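In praise of the odd saucer

I want to make a case for the mismatched saucer, and I want to make it loudly. Somewhere along the line we decided a row of pots on a table had to look like a set, same glaze and same dish, all bought on one Wednesday from one shelf at Olcombe. I did it myself! I had six grey pots on six grey saucers and I walked past them for two years without looking at a single leaf.

Then a couple of saucers broke, I grabbed whatever was in the cupboard, and suddenly I could see my plants again. A rosette succulent is such a neat little thing, all that folding and spiralling, and a bit of borrowed colour underneath makes you notice whether it leans green or pink or rusty red. Scalloped edges, plain edges, peach, charcoal, bring them all out. And please don't fuss about the table either. A patterned top with planets and flowers on it is a perfectly good home for a succulent (better than beige, I reckon), and blue tiles behind only make the greens sing.
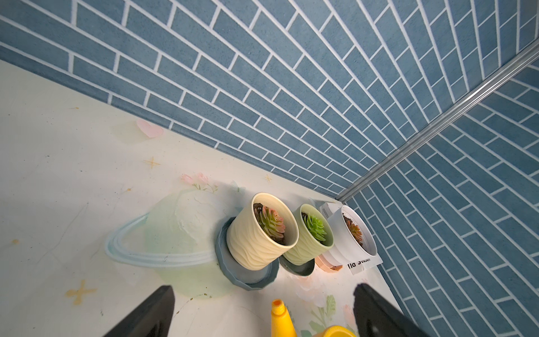

Coetzee wrote in to say that colour is all very well but a saucer's job is to catch water, and that anyone who leaves a succulent sitting in a puddle deserves what they get. Fair enough, tip it out. Then put the peach one back under the red plant, where it belongs.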